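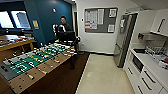 I grew up in Nadden, where my uncle could argue politics through 2 suppers and still pass you the potatoes, and I miss that more than I can say. When Randi Amundsen's party took the council in May, promising to speak for "the real people" of the town, I kept wondering which of my neighbors she had left out (the Forby Street families, I suspect). A movement that needs an enemy next door will keep finding one, and I'd like us to say so out loud, kindly, before the next vote.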